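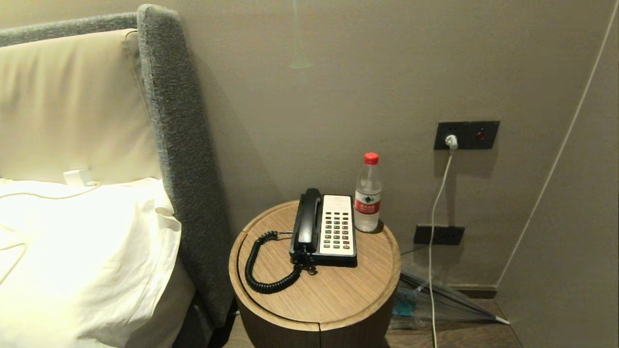
The bedside table, with phone, water and my charger on the pillow.

I have been suspicious of round furniture for years, and a stay at a business hotel gave me fresh reasons. The room was fine. The bed was fine too, under a padded headboard somebody had clearly spent money on, cream in the middle with a fat gray speckled border. Then you get to the table next to it, a squat wooden drum, and you start wondering who was supposed to use it.

A square table goes into a corner. A drum leaves a useless wedge of floor behind it, where pens go to live. The raised rim looks nice and I suppose it stops things rolling off, but try wiping crumbs over it. And once the phone has taken its share, with that coiled cord looping out across the wood, you have room for one bottle of water. My book spent the night on the floor. My charger ended up on the pillow, which I'm told is a bad habit, and I'd like to hear where else it was meant to go.

My friend Milovan Hodžić, who fitted out rooms for Hostemov before he moved over to Coltdale, told me I was being unfair. His view is that round tables save shins. He once had 269 of them delivered to a single property and says he never heard a complaint. I asked whether anyone had collected complaints. He changed the subject to headboards.
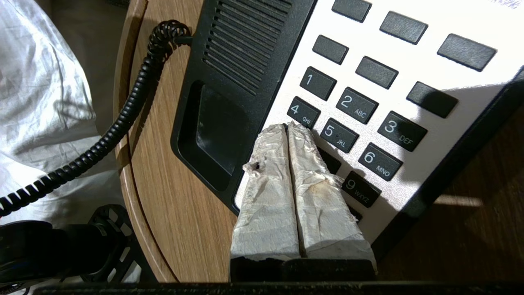 Hotel phones are the other thing I can't make my mind up about. I have stayed in hotels on 24 nights this year and used the room phone four times, always to call the front desk, and on one of those calls I got put through to the laundry. So why does it need so many buttons? The numbers I understand, and I even like the little letters on them, the GHI on the 4 and the JKL on the 5, left over from when people spelled things out. But over the 1, 2 and 3 there are six more keys with nothing written on them at all. Six! One may be the front desk. One may wake the manager. I wasn't going to find out at eleven at night.

Milovan says guests expect a phone and would notice if it went. Maybe. I think they'd notice the extra space first, and put a book there.

I'm back at the same place in March, and I've asked for a room with a desk.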